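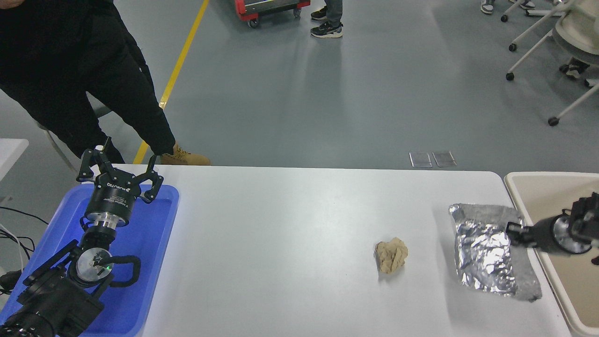

Papiers froissés, plateau bleu, bac beige
Galerie du 8 octobre 2025

Le tri, chez nous, a commencé par une table blanche et beaucoup de mauvaise foi. Idun Lindqvist, qui tient la rubrique avec moi, soutient qu'on ne jette bien que ce qu'on a d'abord regardé. Je soutiens qu'on peut aussi jeter sans regarder, et que l'humanité s'en est longtemps contentée. Cette galerie est le compromis.

Le principe est modeste : de l'emballage chiffonné, un fond gris, aucune mise en valeur. Les lecteurs qui attendaient la suite de notre série de février sur les boîtes à biscuits de Nendelden peuvent ranger leur déception avec les couvercles dépareillés.

La boule de papier brun
Grosse comme un poing, couleur de pain trop peu cuit. Le papier brun se froisse avec une certaine dignité : il garde ses plis, ne brille pas, ne réclame rien. Idun y voit un relief de montagne. J'y vois une boule de papier, mais je n'ai pas fait les mêmes études.

La feuille d'aluminium
Bien plus plate, et bien plus contente d'elle. Quelques plis suffisent pour qu'elle attrape toute la lumière du plafond et vous la renvoie par petits éclats blancs. On la croirait précieuse. Elle finit pourtant, dans la plupart des cuisines, autour d'un demi-oignon.

Le plateau bleu
D'un bleu vif, à rebord, à gauche de la table. Un bleu de piscine municipale, tranche Idun, et je n'ai rien trouvé de mieux. Un rebord, c'est peu de chose, mais ceux qui ont déjà vu une boule de papier rouler sous un radiateur comprendront.

Le bac beige
À l'autre bout, et d'une discrétion exemplaire. Bord arrondi, teinte crème, le genre d'objet qu'on achète sans s'en souvenir et qui survit à trois déménagements. Je lui trouve plus de charme qu'au bleu. Le vote a donné une voix partout. 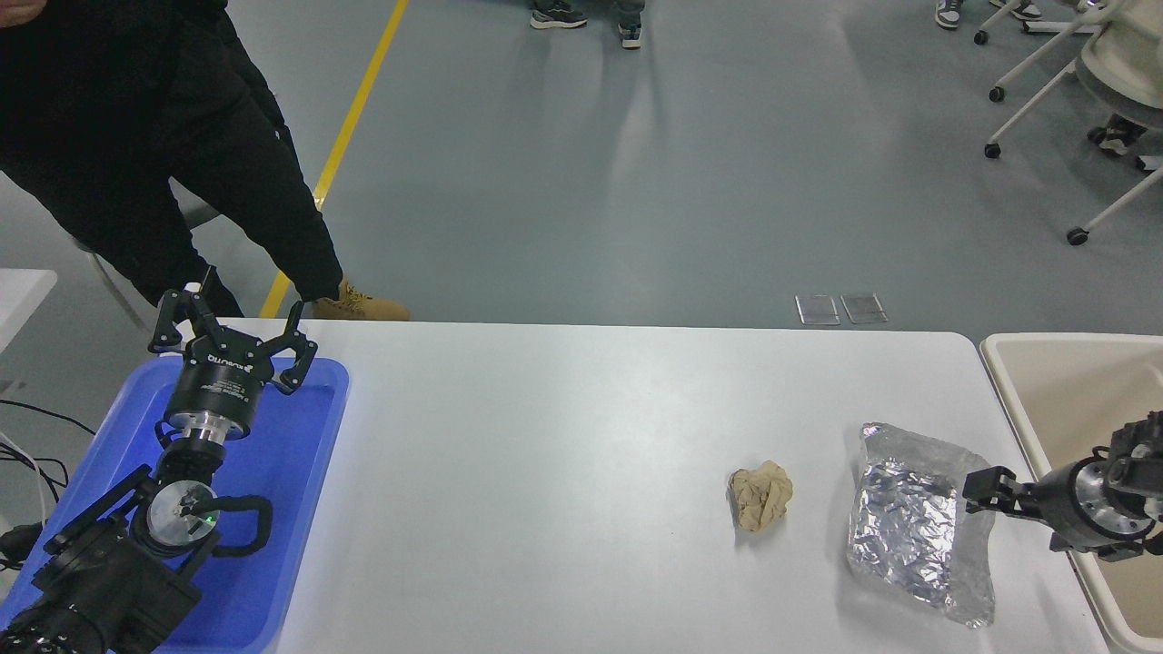 Reste la question qui nous vaut le plus de courrier : faut-il mettre l'aluminium en boule ? Oui, et plutôt grosse. Les petits morceaux se perdent volontiers dans les machines de tri, alors qu'une boule bien serrée a ses chances. Idun garde les siens dans un bocal jusqu'à obtenir quelque chose de présentable. Elle en est à 200 grammes, chiffre qu'elle annonce à table, entre le fromage et le dessert.

Pour le papier brun, les avis divergent. L'école Dremlow (une brochure, en réalité, mais très sûre d'elle) recommande de le laisser à plat. L'école Hinojosa, à savoir mon voisin de palier, le froisse pour allumer son poêle et considère l'affaire réglée. Propre, il va avec les papiers. Gras, c'est une autre histoire, et cela dépend de votre commune, qui aura sûrement publié là-dessus un dépliant que vous avez recyclé sans le lire.

La table
Blanche, rectangulaire, posée sur un sol gris un peu brillant où les lumières du plafond laissent des traînées pâles. Sur du blanc, tout déchet prend des airs de pièce de musée. Essayez chez vous avec un ticket de caisse, l'effet est troublant.

Le face-à-face
Papier au milieu, aluminium à sa droite, et un bout de table blanche entre deux camps qui n'ont rien à se dire. L'un est mat, l'autre pas. J'avais proposé d'intituler la galerie « Nature morte au demi-oignon absent », proposition rejetée à l'unanimité moins moi.

La galerie précédente, consacrée aux bouchons, a été ouverte 2 593 fois, dont un bon nombre par ma mère. La prochaine portera sur les filets à oranges, sujet sur lequel Idun a déjà écrit deux pages et moi le titre. Si vous possédez un emballage Vellatora d'avant le changement de carton, même aplati, même taché, écrivez-nous : nous le cherchons depuis février et l'un de nous deux commence à fouiller les caves.

Textes : la rédaction. Relecture et désaccords : Idun Lindqvist.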